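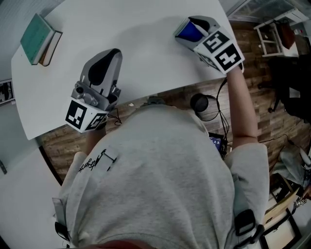 Tullarside Robotics Club
Handout for session 9: Teaching by hand
Notes by Fouad Berrada, 09/03/2023

Welcome back, everyone! We've spent a good while on motors and wiring, and now we get to the part I've been looking forward to since I first planned this course. We're going to teach a robot a job by doing the job ourselves, with a gripper in each hand, and letting the computer learn from what we did.

What we are after

The old way to get an arm to pick something up is to write down every move. Go to this point, turn the wrist, close the fingers, lift. That works nicely as long as the thing is always in the same spot, and it falls to bits the moment somebody nudges it. So we collect lots of short recordings of a person doing the task, each a little different, and train a model on the lot. Each recording is called a demonstration, or demo for short (you'll hear both words from me, sorry, I swap between them without noticing).

What gets recorded

Every demo has a few streams running side by side:

Video from the grippers and from the head. The gripper view is close up and moves a lot. The head view is steadier and shows both hands together.
The position of each gripper in the room, many times a second. The marker cubes help with this. A camera that can see the black and white squares clearly can work out where the cube is and which way it is turned.
How far open the fingers are.

All of these must share the same clock. If the video runs even slightly behind the finger readings, the model learns to close its fingers on thin air - I have made this mistake myself and lost a whole afternoon's work to it!

Before you start

Work in pairs, one person demonstrating and one helping. Do up the straps so that the pack sits snugly and doesn't swing when you lean over. Check that your cables reach when your arms are at full stretch. Then open and close both grippers all the way, twice, and have your partner watch the readings on the screen.

Start every demo from the same resting pose, hands apart and fingers open. Say "go" out loud so your partner can note it down.
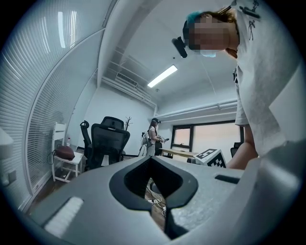
The helper's job matters just as much as the demonstrator's. You are the one who resets the table between demos, and you should put the objects somewhere new each time. Be bold with this! Left, right, near the edge, handle turned round if it has one. A model that has only met a cup in one place knows very little about cups.

How to move

Slow down a bit, but keep it smooth. Most beginners either rush or freeze, and a long pause is hard for the model because it can't tell thinking from finishing. If you fumble a grasp and recover, keep going and mark the demo "recovered". Those are really useful to us. If you drop the object altogether, mark it "failed" and save it anyway.

Try to keep your sleeves and your other hand out of the way of the marker cubes.

The task for this block

Pick up one object, move it to the other side of the table, set it down upright, and return to the resting pose. The target is 100 demos per pair. The Wiltstead group managed 52 in their first go and their model already did better than I'd dared to hope, so please don't worry if you fall short.

Name your files with your pair name, then the demo number, then good, recovered or failed. Copy them to the Clorkonell folder before you leave. Please don't trim anything yet, we'll do that together.

To read and think about before session 10

Read part 2 of the Wiegand notes, the bit on cameras that move with the hand. Then jot down a few lines on these:

Why might a model trained on one person's demos struggle with another person's table?
Which stream would you least like to lose, and what could you still learn without it?
Pick a job you do at home with both hands. Where does one hand wait for the other?

Bring your notes on paper if you can, we'll be passing them round.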